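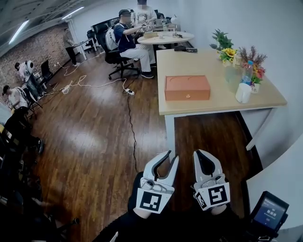

Hand-held gripper, markers on both fingers, readout at 00:00:00.

1/ Short thread on what we learned in February about collecting manipulation data by hand. Written up with Arwel Llewellyn as part of the Gorkau project.

2/ The question was whether finger markers give a good enough gripper width for training, or whether we need an encoder in the handle. We logged both and trained two policies on the same demos.

3/ Result: no real difference on pick and place. On lid opening the marker-only policy was worse — it failed 7 more trials than the encoder one. Most of those were at near-closed widths, where the estimate gets noisy.
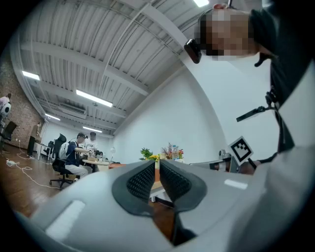
Dimpled pads, close up. Another marker at right, on the gear being held there.

4/ Colour and lighting mattered less than I expected. Glare on the markers mattered more. Matte prints fixed a lot of it.

5/ Caveats: 4 operators, one room, one set of objects. I wouldn't generalise past that yet. Next is the same comparison at the Tamihana lab with softer pads.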